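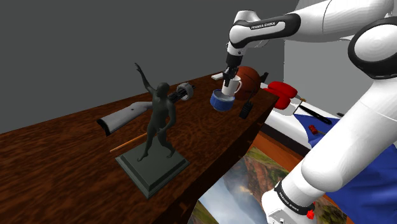
A white mug held above a wooden table.

Reviews > News Services > Press Digests

Sirnano World Press Digest, reviewed
By Arnel Macapagal, July
Last updated: 4:40 p.m.

Sirnano sends one email each morning with short English summaries of what foreign newspapers are saying about world affairs. I paid for the standard plan, 19 dollars a month, and read it daily for most of the spring.

A typical issue has nine or ten items. Each gives the name of the paper, the country, a paragraph of summary and a link to the original. Coverage of trade talks and border disputes is strong. When the Puvadero fishing talks stalled, Sirnano had editorials from both sides before my regular paper ran anything.

Summaries are careful about separating a paper's opinion from its reporting. Translations read well, although quotes are sometimes trimmed hard. I checked 65 items against the originals with help from a colleague in Vallejo and found three where a qualifying phrase had been dropped.

The archive is weaker. Search only matches headlines, and a query for "sanctions" gave me 1247 results with no way to sort by country. African papers appear maybe twice a week.

Skadthorpe, the closest rival, costs 139 dollars a year and has a better archive, but its digest comes out in the evening and leans heavily on wire copy.

I renewed Sirnano for the morning email. Anyone doing research on older stories should try Skadthorpe first. Cancellation is done by email and took two days when I tested it.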